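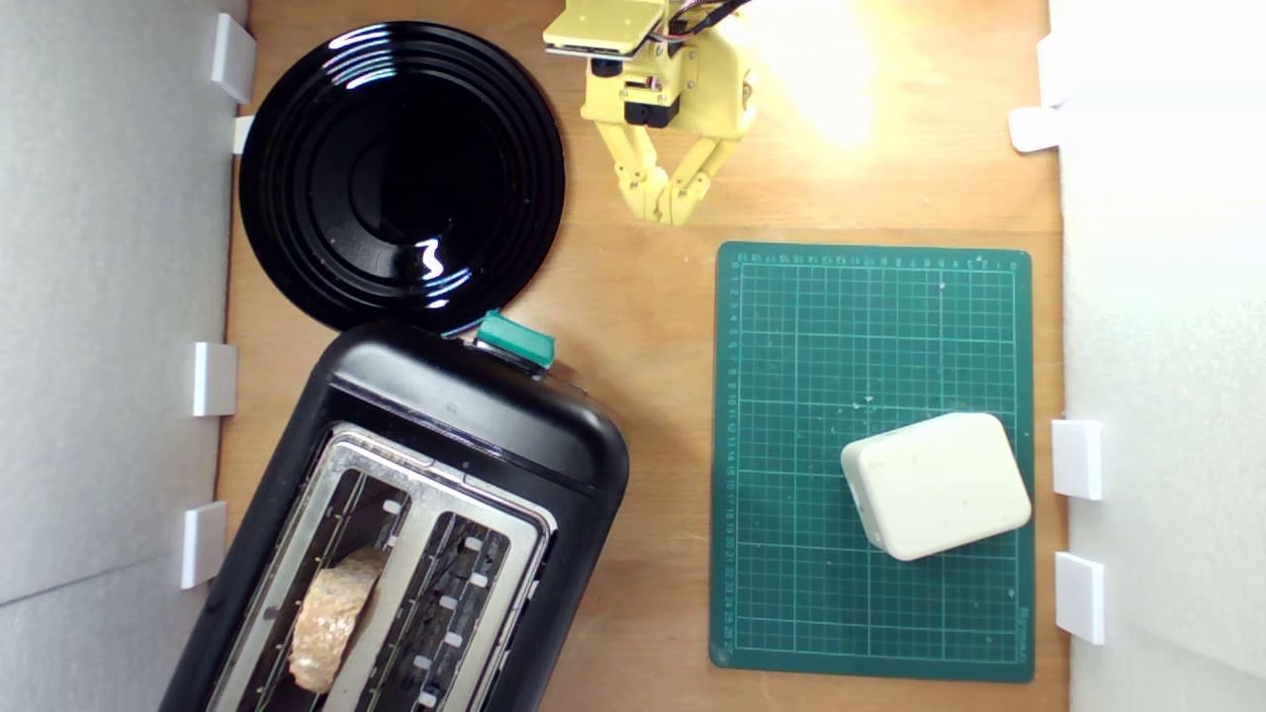 Toaster and Breakfast Corner: Frequently Asked Questions
Garkthorpe House, guest kitchen

When can I use the toaster?
Any time from 7 in the morning. Please don't use it after the kitchen lights go down for the night.

It has two slots. Can I toast one slice?
Yes. Use either slot. The slice may brown a little more on the side facing the empty slot, so turn it around if you want a second go.

What setting should I start with?
Try 3 for ordinary sliced bread. For bread from the freezer, go up one.

My slice is stuck. What do I do?
Push the lever up by hand. If that doesn't free it, unplug the toaster, let it cool and turn it upside down over the sink. Never put a knife or fork in the slots.

Can I toast buns, bagels or pastries?
Bagels are fine if you cut them in half. Anything with icing, cheese or butter on it goes in the oven.

Can I put my plate on top to warm it?
No. Keep plates, towels and bread bags off the slots. Set your plate on the table beside the toaster.

Are the plates safe in the dishwasher?
Yes, on the lower rack. Don't use scouring pads on the glossy ones, as they scratch.

Who empties the crumb tray?
The kitchen staff do it every 2 days. If you smell burning crumbs, unplug the toaster and tell us.

Who do I call if it stops working?
Cor Maes, extension 158.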